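Kunstobst & Dekofrüchte – häufige Fragen

Stand: 3. August 2019

Fragen, die uns im Laden und per Mail dauernd gestellt werden. Kurz beantwortet, wird nach und nach ergänzt.

Sind die Früchte echt groß oder kleiner als echte?
Birnen, Pfirsiche, Äpfel: Originalgröße. Trauben etwas kleiner. Die Minis aus der Serie Stanine sind nur zum Basteln und für Kränze, bitte nicht für die Obstschale bestellen, sieht verloren aus.

Wie schwer ist so eine Birne?
Kommt auf die Serie an. Onsri ist hohl und sehr leicht, rollt auf glatten Tellern gern weg. Drakach ist innen beschwert, die große Birne wiegt 225 g. Liegt deutlich besser.

Warum sieht meine Birne anders aus als die vom letzten Jahr?
Handbemalt. Punkte, Flecken, Farbverlauf – jedes Stück anders. Mal mehr Gelb, mal mehr Orange. Kein Reklamationsgrund. Wer zwei möglichst ähnliche will, bitte bei der Bestellung dazuschreiben, wir suchen dann raus was da ist.

Dellen und Falten in der Oberfläche, ist das ein Fehler?
Nein. Gehört zur Form. Ganz glatte Birnen wirken wie Spielzeug. Risse, durch die man den Kern sieht, sind dagegen ein Fehler, dann bitte Foto schicken.

Welcher Teller passt dazu?
Geschmackssache. Heller Teller mit ein bisschen Muster geht fast immer, gesprenkelt ist gerade beliebt. Bei sehr buntem Geschirr lieber nur eine Sorte Obst drauflegen. Und nicht zu voll! Zwei, drei Früchte reichen auf einem normalen Essteller.

Die Blätter fransen aus. Was tun?
Stoffblätter fransen irgendwann, ist so. Einzelne Fäden mit der Nagelschere abschneiden, nicht ziehen. Wer mag, tupft etwas verdünnten Bastelleim auf die Kante, trocknen lassen, fertig. Ersatzblätter gibts ab Oktober wieder im Beutel zu 200 Stück.

Stiel abgebrochen?
Ein Tropfen Alleskleber, kurz andrücken. Kein Sekundenkleber bei Onsri, der frisst sich in den Schaum. Heißkleber auch nicht.

Wie mache ich die Früchte sauber?
Trocken abstauben, weicher Pinsel. Bei Fettfilm (Küche!) leicht feuchtes Tuch ohne Reiniger. Nie in die Spülmaschine, auch nicht „nur kurz“. Blätter nicht nass machen.

Bleichen die in der Sonne aus?
Ja, rote Töne zuerst. Pfirsiche also nicht aufs Südfenster. Gelb hält länger.

Für Kinder geeignet?
Nein, reine Deko. Stiele und Blätter gehen ab und sind kleine Teile. Unter drei Jahren auf keinen Fall.

Duften die?
Nein. Duftöl bitte auch nicht draufträufeln, löst die Farbe an.

Gibt es Mengenrabatt?
Für Läden und Gastro ja, ab 600 Stück gemischt. Anfrage über das Kontaktformular von Bristus, Rückmeldung dauert momentan leider etwas.

Kann ich zurückschicken?
Unbenutzt und mit Etikett ja. Verpackung muss nicht die orginale sein, hauptsache gut gepolstert. Abgeschnittene Blätter oder Stiele – dann leider nicht.

Kann man verschiedene Serien mischen?

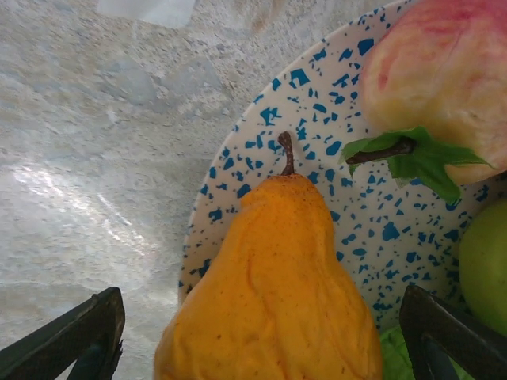
Klar, geht. Nur auf die Größe achten und die schweren Früchte zuerst hinlegen, die leichten dann dagegenlehnen. Blätter lieber zur Seite drehen als nach unten, sonst knicken sie und bleiben so.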